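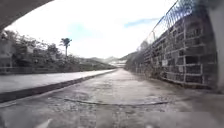

Fixed camera on the path by the retaining wall, under a mostly white sky.

Most of the last fortnight went on the path follower, and most of that went on a problem I had filed in February as "heading wobble, low priority". It should have been filed under perception. The controller was doing what it was told.

Some context for anyone who hasn't read the earlier posts. The stack is in three parts. Stalon is the perception process: it takes the front camera and produces a set of boundary lines with a confidence each. Norum is the local planner, which turns those lines into a corridor and a centre line through it. The controller is a plain pure pursuit follower with a speed-dependent lookahead, and it has no name because it fits in one file. Figueroa is the log viewer, which I wrote in a hurry and have regretted at intervals.

The symptom was a slow weave on long straight sections. It was small enough that the robot never came near the kerb, but it was plain in the steering trace. I lowered the gain, and the weave became slower and wider. I put it back. I then replayed the log with the perception output frozen at a good frame, and the simulated steering settled to a flat line. That ruled out the controller and left me with the part I least wanted to open.

The path above is a good test for this sort of thing because it has too many usable lines. The kerb on the left and the foot of the wall on the right are the two I want. The concrete grid on the wall offers a whole family of others, all heading for the same vanishing point, and the fence along the top adds one more. Stalon uses the vanishing point to estimate heading, so in principle more lines should give a better estimate. In practice the votes were badly distributed. Nearly all the strong edges are on the right, and as they come in and out of detection the estimate gets pulled about with them.

The old code weighted each segment by length and contrast. A fence rail against a bright sky has excellent contrast and is also where the exposure is least trustworthy. The bars wash out, the rail gets broken into pieces, and each piece is fitted separately with its own small error. The kerb face is a dark strip with soft edges and got a modest score, even though it is the line the robot most needs.

I changed three things.

First, the segments are now grouped before they vote. Anything that lies on the same line within tolerance is merged, and each merged line gets one capped vote. The cap matters more than the merging. Without it, a long beam on the wall still outvotes everything on the left.

Second, the votes are balanced by side. If the right half of the image has plenty of candidates and the left has few, the right is scaled down until the totals are comparable. There is a floor on this, otherwise a single doubtful edge in a hedge would be promoted to half the electorate. My first version had no floor and behaved accordingly.

Third, there is a ground check. A segment only contributes to the corridor if it projects to somewhere plausible on the ground plane. Wall and fence lines can still help with heading, at reduced weight, but they can no longer suggest where the edge of the path is. I had assumed Norum was already rejecting them. It was rejecting them by distance, and a high line projected on to the ground can land at a perfectly respectable distance if the pitch is slightly off.

The ground check needed a mask as well. There is a small white streak at the bottom edge of the image, and whatever its origin it has no business being in the fit. The bottom rows are now ignored altogether. The overhang in the top left corner goes to the same fate by a different route: its edge is strong, diagonal and nowhere near the vanishing point, so it drops out as an outlier. I left that one unmasked on purpose, as a check that the outlier stage is awake.

The crack was more interesting. It is a long dark curve running across the pavement, and the obstacle layer had been treating it as a low step. The edge detector sees a dark band on a paler surface, which is what a small drop also looks like to it. A proper depth source would settle the matter, but this build has the one camera. What I have done is compare the texture on either side. If the two sides match and the band is thin, it goes in as a surface feature with a small cost, so the planner will cross it but won't choose to drive along it. Stains and mottled patches go through the same test and come out with no cost at all.

I am not fully happy with this. The texture comparison is weak in the near field, where the pavement is blurred and grainy, and that is the region in which a wrong answer leaves the least time to stop. For now the speed limit comes down whenever a surface feature is accepted inside the braking distance.

Results, for what one site is worth. I replayed 2000 frames through both versions. The old one had 346 frames with a heading jump over the threshold, and the new one has 209. That is a smaller improvement than I had hoped for. The remaining jumps are mostly clustered where the exposure shifts, which points at the camera settings and not at the voting. The weave in the replayed steering is mostly gone, since isolated jumps are filtered well enough and it was the sustained bias that the follower was chasing.

Cost is 2 ms per frame on the Stundden board, nearly all of it in the merge step. I could cut that by sorting segments by angle first and comparing neighbours only. It's on the list.

Figueroa now draws the votes as coloured lines over the camera image, with thickness for weight. I should have done this in February. Ten minutes with it showed me the fence problem, after several evenings of reading columns of numbers.

Next is exposure. Metering on the lower half of the image seems the obvious choice, at the expense of the sky, which I don't use. It will also lose the fence entirely in bright conditions, and I would like to see how the balance step copes before I make it the default. The config flag is meter_lower and it is off in the current branch.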